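ok track people. quick thread bc I keep getting DMs about the Odon oval and I can't answer all of them

1/ yes it's open. yes you can just walk in. gate's on the Manix side, push hard, it sticks

2/ surface is the red stuff, redone in January. nice and even. way kinder on my shins than the old one 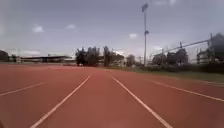
3/ parking. do NOT use the Omero lot, they ticket. there's 97 spaces behind the pool, free after 5

4/ did my 1000s out there this week. five of them, two min rest. legs were toast by number three but held pace, mostly

5/ someone asked about the grass. fine for strides and cooldown, kept short. just dont drag mud back onto the lanes pls

6/ etiquette!! inside lane is for people going fast. walking? go wide. headphones, one ear out. I've said this so many times
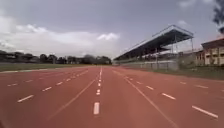 Bermúdez Track Club
Distance coach, evening group

7/ gray skies are good running weather btw. no glare, no excuses. I'll take clouds over July sun any day

8/ new folks: stay in your lane on the straight, look before you drift over. lines are there for a reason lol

9/ sign up sheet is on the club page, over 259 of you on the list now which is wild. pick a group by pace and dont lie about yuor pace

10/ water fountain still broken. bring a bottle. ok gotta run, literally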